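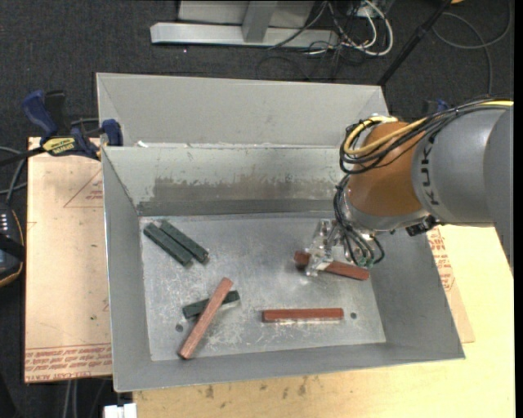 3. Checking the waste figures

The Zoston extension is a two-story addition to a brick duplex in Clesside. The builder's brochure claims that ordering block in pre-counted packs "almost removes" site waste. I wanted to see if the delivery notes backed that up. Mostly they don't.

The ground floor walls needed 1613 blocks according to the drawings. Four packs of 490 were delivered in May, making 1960. That leaves 347 over before a single block was cut. The site office calls this a "working margin". I would call it an over-order, and I could not find anyone who had calculated it beforehand.

Behrouz Mirzaei, who supervised my placement, pointed out that leftovers can go to the next job. That is fair, but I asked for a transfer note and there wasn't one. Without it, the brochure is counting blocks as saved when they may be sitting behind a fence or in a skip.

3.1 Supplier comparison

Urquijo sells in packs of 500 and Hernura in packs of 490. Both say their size suits small residential work. For this wall, four packs are needed either way, so Hernura leaves 40 fewer spare. I don't think that supports the "low waste" label on the quote.

3.2 Limits

I was on site for 7 days and saw only part of the ground floor go up. Breakages were written on the back of the delivery notes, in two different hands, and one page is missing. I have left breakages out of the totals. The upper floor is timber frame and isn't covered.

4. What I would ask for next time

A signed count of unused blocks at handover, and the transfer notes to go with it.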